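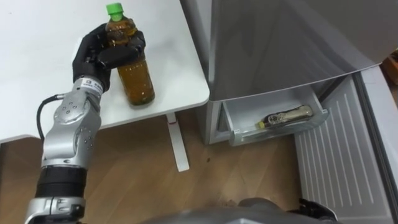 Ilstead お茶メモコーパス v2 README

市販のお茶を飲んだ人が書いた短文メモを集めたもの。全3,000件、日本語のみ。書いた人は148名。テキストだけ、音声なし。
とりあえず使いたい人は「ファイル構成」と「注意」だけ読んでください。あとは必要になったときでOK。

更新中なので文体バラバラです。すみません。

概要

お茶の味を普段の言葉でどう書くか、を見るためのコーパス。専門の評価用語じゃなくて、昼休みに飲んだ人がさっと書いたような文が欲しかった。「香ばしいけど後がちょっと重い」とか「おばあちゃんちの味」とか、そういうやつ。
対象は麦茶、ほうじ茶、烏龍茶、緑茶、紅茶(無糖のみ)、ジャスミン茶、ブレンド茶。加糖の紅茶は途中まで入れてたが、ほとんど「甘い」しか書いてなかったので外した。
商品名は全部伏せてある。メモの中に出てくる場合も［商品］に置換。味の良し悪しを商品ごとに比べるデータではないです。そういう使い方はしないでください。

名前の由来を聞かれるけど、最初に作業フォルダを切ったときの名前がそのまま残っただけ。

作った人・連絡先

メンテ:Sushil Bhardwaj
収集:Marino のお茶の会に来ていた人たち+その知り合い
前処理:Vanton(自前の表記ゆれ整理スクリプト、tools/ に入ってます)
連絡は課題トラッカーにお願いします。メールは埋もれます。返事遅めです。

v1からの変更

・メモIDを振り直した。v1のIDとは互換なし。対応表は docs/id_map.tsv
・「渋み」「苦み」のタグを分けた。v1では一緒になっていて、あとから使いにくいと言われた
・絵文字を残すことにした(v1では全部消してた)。消したい人は tools/strip_emoji.py
・方言メモの標準語訳を削除。訳した人によって差が大きすぎた。原文だけの方がまし
・文末の「。」の補完をやめた。書いてないものは書いてないまま
・重複を除去。完全一致だけ。「おいしい」みたいな一語メモは別の人が書いていれば残す
・ライセンス文の誤字なおした

集め方

飲む→書く、それだけ。紙のカードに手書きか、フォームに直接入力。紙の方は後で打ち込み。
書くときの指示は一文のみ、「今飲んだお茶について、友だちに話すつもりで書いてください」。字数指定なし。空欄で出してもよいことにしてある(空欄カードは収録していない)。
銘柄は伏せて紙コップで出した回と、ペットボトルのまま出した回がある。列 blind で区別できます。見た目や色への言及が後者で多くなる、というのは見てて分かった。集計はまだ。誰かやってください。 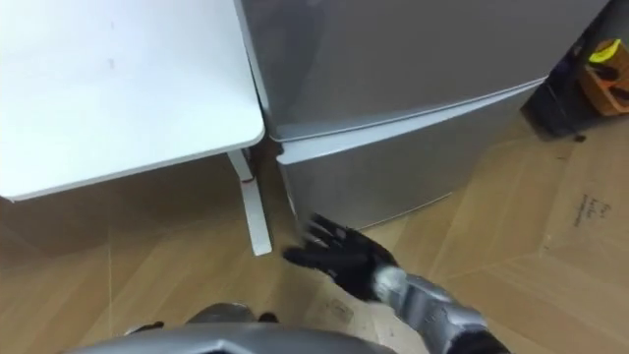 テーブルと小型冷蔵庫。

温度は三段階で記録。cold / room / hot。冷蔵庫から出してすぐなら cold、出してしばらく経ったのは room。ここ判断が人によって揺れてる。境目の温度は決めてません、温度計で測った回がないので。温度で分析するときは room を信用しすぎないこと。
hot は急須か電子レンジ。どっちかは note 列に書いてある場合とない場合がある。

時間帯は申告制。朝、昼、夕方、夜。空欄も多い。12月の回は夜がほとんどで、ほうじ茶に偏ってます。「あったまる」が妙に多いのはそのせい。

カードの打ち込みは目視。読めない字は〓にした。読めそうで読めない字も〓。推測で埋めるのは禁止にしたけど、初期の分には推測が混じってる可能性あり。気づいたら教えてください。

ファイル構成

data/memo.tsv 本体。UTF-8、タブ区切り、一行目ヘッダ
data/tags.tsv タグ付け結果
data/lexicon.tsv 味・香り・口当たりの表現リスト、445項目
docs/id_map.tsv v1→v2の対応表
docs/card.pdf 手書きカードのひな形
docs/guideline.txt タグ付けの手引き
tools/ Vantonのスクリプト一式
LICENSE.txt

memo.tsv の列

memo_id メモのID。欠番あり、気にしないで
writer_id 書いた人のID。元の名前には戻せません。対応表は破棄ずみ
tea_type 麦茶など。迷ったらパッケージの名称欄に従った
temp cold / room / hot
blind y / n
time 朝・昼・夕方・夜・空欄
input paper / form
text メモ本文
note 打ち込んだ人のメモ。公開用に整えてないので読みづらい

改行はメモ本文の中では全角の「↵」に置き換え。Excelで開くと memo_id の先頭のゼロが消えるので注意。毎回誰かがやる。テキストとして読み込んでください。

タグについて

タグは文単位じゃなくてメモ単位。ひとつのメモに複数つく。つけたのは二人で、食い違ったら話し合って決めた。話し合っても決まらないものには unsure をつけて両方のタグを残してある。

使ってるタグ:
香り、甘み、渋み、苦み、うまみ、濃さ、後味、口当たり、温度感、色、記憶、食べ物との相性、場面、評価のみ、その他

「甘み」は砂糖の甘さじゃなくて、お茶そのものの甘さ。ただし書いた人が区別してるとは限らない。
「記憶」は「部活のやかん」「病院の待合室」みたいなもの。これが想像以上に多くて、途中からタグを足した。足す前の分もさかのぼって見なおし済み。
「場面」は飲みたい場面のこと。「風呂上がりに」「弁当と」など。弁当の中身まで書いてたら「食べ物との相性」も一緒に。
「評価のみ」は「うまい」「ふつう」「うーん」だけのメモ。学習に使うなら抜いた方がいいかも。用途しだい。

手引きの最後にある迷った例の一覧、まだ途中です。烏龍茶の「脂が流れる感じ」を口当たりにするか相性にするかで止まってる。

表記について

かな漢字の揺れは本文ではいじってない。「苦い」「にがい」「ニガい」全部そのまま。検索用に正規化した形が欲しい人は Vanton を通してください。コマンドは

python tools/vanton.py data/memo.tsv > out.tsv

で動くはず。辞書は lexicon.tsv を読みに行くので、dataフォルダごと置いてください。場所を変えるなら --lex で指定。
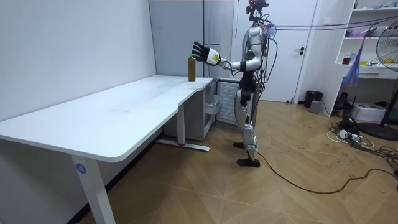 正規化で困るのが擬音語・擬態語。「すっきり」と「スッキリ」はまとめるけど、「すきっと」は別扱い。「さっぱり」と「さらっと」も別。「キリッと」「きりり」は迷ったあげく別にした。まとめたい人は lexicon.tsv の group 列を書き換えれば済みます。書き換えたら派生版だと分かるようにしといてください。
あと「まろい」。方言なのか本人の造語なのか分からず、まろやか系にも入れてない。group は空。

伸ばし棒は一本に縮める。「うまーーーい」→「うまーい」。勢いが消えるのは承知のうえ。原文の列を見れば残ってます。

笑いの「w」と「(笑)」は残した。顔文字も。顔文字の中にタブが入ってたのが一件あって、それだけ半角スペースに変えてある。note 列に書いてます。

想定している使い方

・味の言葉の研究(語彙、比喩、擬態語など)
・短文の感想の分類の練習用
・授業の教材。手書きカードのひな形は自由に刷ってください
・お茶の会のネタ

やめてほしい使い方

・商品のランキング作り、銘柄の推定
・書いた人の特定。地名や学校名は伏せたつもりだけど残りがあるかもしれない。見つけたら広めず連絡を
・健康効果の話。「よく眠れた」「胃が楽」みたいなメモもあるけど、ただの感想です。裏づけとして引用しないで

注意

偏りがかなりあります。
お茶の会に来る人なので、お茶が好きな人ばっかり。嫌いな人の語彙はほぼ取れてない。「草」「土」「ぬれた段ボール」あたりは貴重なので大事に使ってください。
年齢や性別は聞いてない。聞いてないので補正もできません。
同じ人が何度も書いてます。学習用と評価用に分けるなら必ず writer_id で分けること。メモ単位でランダムに分けると、口癖で当たってしまう。「のどごし三重丸」の人とか。
麦茶が多く、紅茶とジャスミン茶は少なめ。種類ごとの比較には向かない。
「前のより濃い」みたいに直前に飲んだものと比べてるメモがあるのに、飲んだ順番は記録していない。これは設計のミス。次はカードに欄を足します。
冗談で書いたメモも混ざってる。排除はしてない。どこからが冗談か決められなかたので。

収集時の同意

書いた人には、公開すること、名前は出さないこと、あとから取り下げられることを説明してからカードを渡した。フォームの場合は最初の画面に同じ文面。未成年の分は保護者の同意がとれたものだけ。
取り下げは対応表を破棄する前に受け付けた分はすべて反映ずみ。今からだと writer_id から本人をたどれないので、自分のメモだと分かる文面を教えてもらう形になります。

ライセンス

本文とタグは表示つきで再利用可、商用も可。スクリプトは別ライセンス、tools/ の中を見てください。README内の写真は転載しないでください。
クレジットは「Ilstead お茶メモコーパス v2」でお願いします。長ければ「Ilstead v2」でも。
配布ミラーは Omness に置いてもらってます。中身は同じはず。ズレてたら本家の方が正。

よく来る質問

英語版は?
ないです。訳す予定もなし。「香ばしい」で詰まります。

コーヒー版は?
やりたい人がやってください。カードは流用できます。tea_type の列名だけ変えて。

lexicon.tsv に「コク」が二回出てくるのはバグ?
片方は濃さ、片方はうまみの項目。用例で分けてある。バグではないけど紛らわしいのは認める。

文字化けする
たぶんUTF-8で開いてない。それでもだめならトラッカーに環境を書いてください。「開けません」だけだと何もできない。

メモを追加で送りたい
受付は今止めてます。次の版のカードができたら再開。

残り作業

・手引きの迷った例、烏龍茶から先
・blind 別の集計
・紙カード初期分の打ち込みの見直し
・飲んだ順番の欄を足した新カード
・note 列の整理(いつか)
・読みづらいとの苦情があるので、このREADMEの並べ直し。先に「注意」を上に持ってくるかも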